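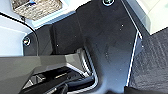 Levente Vörös
Workshop notes, Oltitside Repair Room

Keeping small screws in order

When I came to Oltitside I had one coffee tin for all my screws. It was heavy and it made a nice sound, but to find two of the same length I had to pour everything on the bench. Now I have 16 small jars with lids, and I lose much less of my evening. These are my habits, maybe some of them are useful for you.

Before you take anything apart, draw its outline on a piece of cardboard. Make a hole with a nail at each place where a screw comes out, and push the screw in the hole. In many appliances the screws look the same but one is a little longer, and a long screw in the wrong place can go through the plastic. Write also on the cardboard which side is the front. I forgot this once with a sewing machine and it cost me a whole Saturday's worth of patience.

Choose the driver before you choose the force. The tip should fill the slot and stand straight without your hand. If it moves from side to side, try the next size up. Press down first, then turn slowly.

For a screw with a worn head, put a wide rubber band flat over it and press the driver through the rubber. It works for me with wood screws and not so often with machine screws. For a rusty one, one drop of penetrating oil, then go and eat dinner.

When you put a cover back, start all the screws with your fingers and leave them loose. Tighten them only when the last one is in — and go across from corner to corner, not in a circle. Before you tighten, turn each screw a little backward until you feel a small click. Then it has found its old thread. In plastic this is very important.

Dust on dark covers: I use a soft paintbrush, dry. Paper towels can leave fine scratches on a matte surface. If there is grease, use warm water with one drop of dish soap on a cloth that is well squeezed out, and keep it away from openings. Always unplug first.

Kobina Kwofie wrote to ask about magnets in the screw tray. I like a magnetic dish, but brass and most stainless screws will not stay in it, so do not carry it tilted.

Jar labels: pencil on masking tape. Ink fades on my shelf by the window, and I had to sort jar 11 again in April.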